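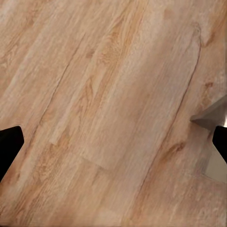
Rurden community hall to reopen in October

After a long summer with the doors shut and the folding chairs stacked in the school gym, the Rurden community hall will welcome everyone back in October, and the Greek dancing circle has been given the honor of the first evening.

Eftychia Sotiropoulos, who has taught the circle for longer than she cares to say, has spent the past few weeks calling former members one by one to ask them along. "Some of them moved away years ago and I still have their numbers on a card in my kitchen," she said. "I told them, bring your mother, bring your neighbor, bring the good shoes."

The appeal for the hall brought in $3,871, most of it from bake sales, a raffle and the summer supper – which, as those who were there will remember, went on well past the hour when it was supposed to end. Of that, $2,239 has already been spent on the heating, a job that had been put off through at least two winters of dancing in coats. The rest will go toward new curtains for the stage and a proper kettle for the kitchen.

Spyros Lambrakis will be bringing his clarinet, and Eirini Kokkinos has promised to sing if her cold lets her. There will be coffee, honey cakes and a table of old photographs from past dances, and anyone with pictures to add is warmly asked to drop them off with Theano Chatzigeorgiou at the library before the end of the month. She will copy them and give them back.

The regular classes start up again the week after, with children at 5 p.m. and adults once the little ones have gone home. Beginners are very welcome at either – and so are those who would just as soon sit by the wall with a coffee and tap their feet. Doors open at 6 p.m. for the first evening, and admission is free.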